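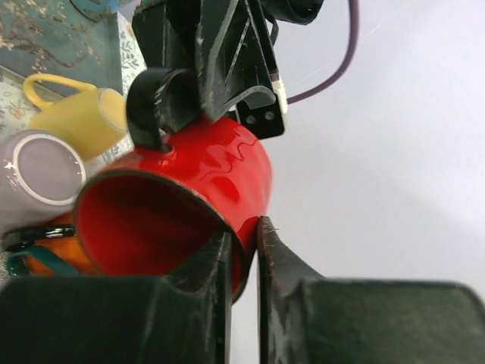 家里放望远镜的人攒下来的一点土办法

玩望远镜这些年，我花在天上的时间远远比不过花在阳台、厨房和储物间里的时间。擦东西、晒东西、缝东西、找螺丝，占了一大半。下面这些是我陆陆续续记在手机备忘录里的，原来写得乱七八糟，趁着连着下雨没法出门，整理了一遍。顺序没什么讲究，想到哪写到哪，你挑用得上的看就行。

先交代一下我的家当，免得尺寸对不上：主镜是一台Avstead的牛顿反射，焦距800毫米，配一个赤道仪；出远门背的是一支Rina的小折射，轻，塞登山包里刚好。我住六楼，朝南的阳台，光污染挺严重，看看月亮、木星、土星还行，星云星系就得往山里跑了。

镜片脏了，先别擦

刚买镜子那会儿我特别勤快，看见一粒灰就要擦掉，结果第一支目镜的镀膜让我擦出好几道细痕，心疼了半年。后来学乖了，镜片上有点灰真的不怎么影响看，你拿手电斜着照，什么镜子都吓人得要命，关了手电抬头看木星，该是什么样还是什么样。

要清的话，第一步永远是气吹。大号的橡胶气吹，捏起来费劲的那种，镜片朝下吹，灰就掉下去了。千万别用嘴吹！唾沫星子落在镀膜上比灰难弄多了。罐装的压缩气我也试过，罐子歪一点就喷出液体来，在镜片上留一片白印，从那以后我只用手捏的。

气吹吹不动的，换软毛刷，顺着一个方向轻轻带过去。刷子平时装在小密封袋里，别跟眉笔、油画笔放一个抽屉（别问我抽屉里为什么有眉笔），手也别去摸刷毛，手上的油会蹭上去。

指纹和睫毛印子是另一回事，这个要尽早处理，油放久了不好弄。我用镜头纸蘸一点点镜头清洁液，注意是液体滴在纸上，不能直接往镜片上滴，它会顺着边缘渗到镜筒里头去。从中间往外打圈，一张纸只用一面，擦完就扔。眼镜布不行，T恤下摆更不行，我知道大家都这么干过。

反射镜的主镜怎么洗

这个好多人不敢，我第一次也紧张得手心冒汗。不过主镜真的可以洗，一般几年一次就够了，我是隔很久才洗一回，平时就让它落灰。

水槽先彻底刷干净，锅碗瓢盆全拿走，槽底铺一条叠起来的旧毛巾。水龙头也用毛巾包一下，万一手滑磕到，还有个垫的。戒指手表都摘掉。袖子卷起来，扣子也会刮镜面的。

拆主镜之前，在镜座和镜筒上各贴一小条美纹纸，用铅笔画一道对齐的线，装回去的时候照着对，后面调光轴能省好多事。镜子从镜座上取下来以后，侧面也用铅笔点个记号。

先用凉一点的自来水冲，让水流自己把灰带走，冲上几分钟，别急。水温跟室温差不多最好，忽冷忽热的对玻璃没好处。然后水槽里放一盆水，滴一两滴不带护手成分的洗洁精，镜子泡进去，泡个十来分钟。接下来用脱脂棉球，整个浸透，放在镜面上，靠棉球自己的重量拖过去，手一点都别往下按，拖一道换一个棉球。棉球费得很快，一整包都不心疼。有顽固的点子就让它待着，别跟它较劲。

冲干净以后，最后一遍一定要用蒸馏水，药店或者汽车用品店都能买到。自来水干了会留水渍，特别是北方水硬的地方，白白洗一场。冲完把镜子斜靠着立起来，下面垫毛巾，让水往下流，边上剩的几滴水珠用厨房纸的角去吸，吸一下就走。电吹风不要用。

晾干的时候家里有猫的把门关好。这条是血泪，我就不展开了。

露水这个东西

春秋两季最烦的就是露水。看得正起劲，忽然星星一颗颗发毛，还以为来云了，手电一照，镜片上白茫茫一层。

最便宜的办法是遮露罩。我拿旧瑜伽垫剪的，围着镜筒卷一圈，接口缝上魔术贴，内侧贴一层黑色植绒纸。伸出去的长度取口径的一倍半到两倍，太短没用，太长了风一吹跟帆似的，整个架子都晃。缝魔术贴用粗针和尼龙线，背胶那种天一冷就开，我的第一个罩子就是半夜自己松开掉地上的。

小折射我给它配了加热带，接充电宝的，功率开到最低就够了，开大了镜筒前面有热气，星像会抖。寻星镜的目镜最容易被忘掉，它又小又凉，常常第一个起雾，我是不用的时候给它扣一只剪短的毛线袜，难看但是管用。

目镜别敞着放箱子里。换下来的那支揣在外套口袋里，贴着身子暖和着，用的时候拿出来就不起雾。口袋里不能有钥匙，也不能有纸巾屑，盖子要盖好。

已经结了露，不要擦，擦了就是把水和灰和成泥在镀膜上磨。用加热带或者小功率的暖风远远地烘开就行，烘不开就收摊回家睡觉。

回家先别开箱，也别一直不开

冬天从外面回来，屋里暖和潮湿，镜子冰凉，一拿出来立刻满身是水。我的做法是在外面就把箱子盖严实，拎进屋放在最凉的那间，捂到第二天早上，里外温度一样了再打开。

打开以后呢，就要让它透气了，盖子都摘掉，干净的房间里晾上大半天，摸着镜筒、箱子里的海绵都干透了再收。我有一次偷懒，湿着收进柜子，过了一个梅雨季，打开箱子一股霉味，有一支目镜里面长出了小蜘蛛网一样的霉丝，送修的钱快够再买一支了。

干燥剂我用变色硅胶，买散装的，自己装在旧丝袜剪的小袋子里，扎紧口，别让粉末漏出来。要买橙色变绿的那种，老式的蓝色那种里面含钴，家里有孩子的就别用了。吸饱了倒在烤盘里摊开，烤箱一百二十度烘两三个小时，变回原来的颜色就又能用。烤盘最好单独留一个，不要拿来烤饼干。米饭、生米这种就别往里放了，招虫子，吸水也差得远。

湿度计花不了几个钱，丢一个在箱子里，维持在四十到五十之间我就不管它了。太干也不行，镜筒里的润滑脂和有些胶会受不了。

红光手电自己做

眼睛适应黑暗要二三十分钟，白光一晃全白费，再从头来。所以看星图、换目镜都得用暗红的光。

专门卖的红光手电不便宜，我拿家里的普通小手电改。红色玻璃纸包一层往往还是太亮，颜色发橘，得叠个三四层，用橡皮筋箍住。后来我发现红色指甲油更省事，在手电的透镜上薄薄刷一遍，干了再刷，刷到照在手心里只能勉强看清掌纹就行了。不想要了用卸甲水擦掉——塑料透镜的就别擦了，卸甲水会把塑料弄花，拿这种手电就当它以后只能是红的了。

头灯也改一个，腾得出两只手来。戴着头灯的时候别抬头看别人的脸，红的也晃眼。

手机是最大的麻烦。屏幕调到最暗还是亮，软件里的夜间模式只能管它自己那一页，来条消息弹出来又是一片白。我去文具店买了一张红色透明文件夹，剪成屏幕那么大，两头用细橡皮筋绷上去，触屏照样能点。赤道仪手柄上那颗蓝色指示灯也亮得离谱，贴两层黑色电工胶布，世界清净。

螺丝和小零件

黑灯瞎火的在草地里找一颗M4的螺丝，是一种修行。

我现在架架子之前先在脚下铺一块浅色的旧床单，掉了东西一眼就看得见。床单四个角用石头压住。三脚架的脚要穿过床单踩在实地上，所以我给它剪了三个口子，每次位置还都一样，省得再找正。

容易掉的手拧螺丝，凡是能拴绳的我都拴了，用的是钓鱼线，打个死结再点一滴胶。备用的螺丝配一套，装在带格子的药盒里，一格一种，盖子上写清楚是哪里用的。六角扳手用完总是少一把，我干脆把用得到的那几把磁吸在三脚架腿上，贴一条冰箱门封条拆下来的磁条，吸力不大，但这种小扳手够用了。带电子罗盘的设备离它远点。

光轴调节螺丝上的小扳手，我在尾巴上缠了一圈反光胶带，掉草里拿红光一扫就亮。

调焦座发涩

冬天调焦座转不动，多半是润滑脂冻硬了。出厂的那种脂又厚又黏，天热还好，零下就跟胶水一样。我把它拆开，用棉签蘸异丙醇一点点把旧脂擦干净，再薄薄抹一层耐低温的锂基脂或者氟素脂。真的是薄薄一层，看着像没抹似的就对了，多了会往外甩，甩到镜片上就哭吧。

拆的时候每一步拍张照片，弹簧和小钢珠的方向尤其要拍。拆东西的地方铺一条白毛巾，滚下来的东西会陷在毛巾里，不会满地跑。缝纫机油不要用，太稀，会流；喷的那种除锈剂更不要靠近镜子，雾气飘得到处都是。

抹完还是松紧不合适，就去拧压紧螺丝，一次拧八分之一圈，拧一下试一下。

架子晃

六楼阳台的地板会跟着人走路抖，高倍看土星的时候，家里谁去趟厨房我都知道。三脚架的脚底下垫厚一点的橡胶垫，汽车配件店里卖的那种减震块，或者旧鼠标垫叠几层，都能让它停得快些。三条腿尽量收短，宁可坐着看。中间的托盘上挂一袋水或者一袋沙，重心往下压。挂的时候袋子底要轻轻挨着地，悬空的话一刮风它自己摆起来，帮倒忙。

凳子比想象中重要得多！我以前站着弯腰看，看半小时腰就不行了，后来买了一个高低能调的熨衣凳，坐稳了以后能看见的细节明显多了。买凳子花了128块，我觉得是性价比最高的一件天文器材。

电池和冷天

锂电池怕冷，标着多少容量，到了零下能用出来的少一截。充电宝我装在保温饭袋里，里头再塞一个暖宝宝，隔一层毛巾，别直接贴着电池，饭袋拉链也留条缝。出发前充满，存放的时候留一半电就好，满电放几个月伤电池。

线缆冻硬了容易断在插头根部。买硅胶皮的线，冷了还是软的。每根线两头贴上同一种颜色的胶带，黄对黄、绿对绿，摸黑插也不会插错。线要留够余量，镜子转过去的时候不能绷着，我的一个插座就是这么给拽坏的。多出来的那段用魔术贴绑带松松地绑在架腿上，别用扎带，要拆的时候你没有剪刀。

手套戴两层，里面一层薄的能捏螺丝，外面一层厚的随时能摘。鞋比衣服要紧，脚底下垫块硬纸板或者泡沫地垫再站，冷气都是从地上来的。

出远门的打包

九月份我一般会往Burach那边跑一趟，观测点在山腰，海拔1646米，晚上风大，白天又晒得要命。路不好走，最后一段全是搓衣板，器材怎么打包就特别有讲究。

箱子里的海绵我是自己抠的。买整块的高密度海绵，把东西摆上去拿粉笔描一圈，用电热刀切，没有电热刀就用长刃的美工刀，刀片每切几下就掰掉一节，钝了会把海绵扯得毛毛糙糙。切的时候比描的线往里收几毫米，这样东西放进去是被咬住的，不会晃。掉渣的海绵用旧绒布包一层再放。

镜筒横着放，主镜那头朝车尾，上面不压东西。配重锤单独装，用旧毛巾裹了放在最底下靠座椅背，绝对不能跟目镜待在一个箱子里。长途跑完以后螺丝会松，到了地方先拿扳手全部过一遍，再调光轴。

清单打印出来贴在箱盖里面，收拾的时候对着打勾。我有过开了四个小时车发现没带配重杆的经历，那天晚上我躺在引擎盖上看了一宿银河，也挺好，但下次还是想带着。

调光轴的一点偷懒办法

反射镜一颠就得调。激光准直器很方便，可是它自己要是歪的，你越调越偏。检查的办法：找两块木头，各钉两颗钉子做成V形架，把准直器平躺在上面，对着几米外的墙转一圈，光点应该老老实实待在原地。要是画了个圈，就得先调它自己。激光别对着人，也别对着能反光的东西。

没有激光也行，拿一个35毫米胶卷的小盒，盖子正中间扎一个小孔，盒底剪掉，往调焦座里一塞，从小孔看进去，几个圆是不是套在一块儿一目了然。胶卷盒现在不好找，我是问开照相馆的邻居要的，他给了我一大袋。

调的时候镜筒放水平，不要朝上，扳手掉下去砸的是主镜。这句话我写了贴在镜筒上。

看太阳要单独说

巴德膜自己做滤镜是可以的，我也做过，但是有几条一点都不能马虎。膜要装在物镜前面，整个口径盖住；膜不用绷得很紧，有点皱不影响；固定要牢，风吹不掉，小孩拽不掉，我是套上去以后再用三条胶带拉住。每次用之前对着灯泡照一照，有针眼大的亮点就不要了，扔掉重做。拧在目镜上的那种太阳滤镜，见到直接丢垃圾桶，它受热会裂。

寻星镜也要盖上或者拆下来，别光顾着主镜。白天镜子架在阳台上不用的时候，一定扣好盖子，或者干脆转个头朝北、罩上布，太阳扫过去能把窗帘点着。

找太阳用影子，镜筒的影子缩到最小最圆的时候就差不多对准了。

星图和笔记

纸质星图在露水里泡两次就烂了。常用的几页我去打印店过了塑，用油性笔在上面圈圈画画，回家拿酒精一擦就掉。过塑要哑光的，亮面的反光。活页夹用铁环的，翻页的时候能整个折过去。

观测笔记我用铅笔写，圆珠笔冷了不出水，钢笔遇潮会洇。本子拴一根绳挂在脖子上，铅笔也拴上。记什么呢，时间、用哪支目镜、天气怎么样、看见了什么，随手画两笔，画得丑没关系，过几年翻出来特别有意思。我有一页上只写了“冷”，一个字。

几个零零碎碎的

阳台的栏杆和空调外机白天晒热了，晚上会往上冒热气，看过去全在抖。太阳下山以后拿水壶往地砖上泼点水，凉得快一些，看之前一个小时泼，别看的时候泼，那就成了加湿器。

镜子提前搬出去凉着，我的牛顿镜冬天要凉一个多小时。镜筒后头可以装一个电脑机箱拆下来的小风扇，用橡皮筋吊着，不要硬固定，震动就传不过去。

白色镜筒发黄了，用稍微湿一点的超细纤维布加一点中性洗涤剂擦，别用魔术擦，会把漆面磨花。

目镜盖老是丢，买不到原配的，酸奶杯、药瓶盖、家具脚套都有合适的尺寸。家具脚套最好用，五金店里从小到大排一排，带着目镜去比。

Mackay那种带灯的指星笔我也买过一支，在山里用的时候注意头上有没有飞机，也别往别人拍照的方向指。现在基本扔抽屉里了，用手指头指也能说明白，站到那个人背后，胳膊从他肩膀上伸过去就行。

蚊子。驱蚊水里的避蚊胺会溶塑料，还会伤镀膜，喷完手上沾着再去拧目镜，橡胶眼罩都会变黏。我都是离器材远远地喷，喷在裤腿和袜子上，手洗干净，手上宁可让它咬两口。

遮邻居家灯光的布，我用的是遮光窗帘的下脚料，做窗帘的店里论斤卖，黑的那面朝里，搭在晾衣架上就是一面小墙。夹子用大号的晾被夹，普通的衣夹风一来就飞了。布边不锁也行，掉几根线头而已，我到现在都没锁。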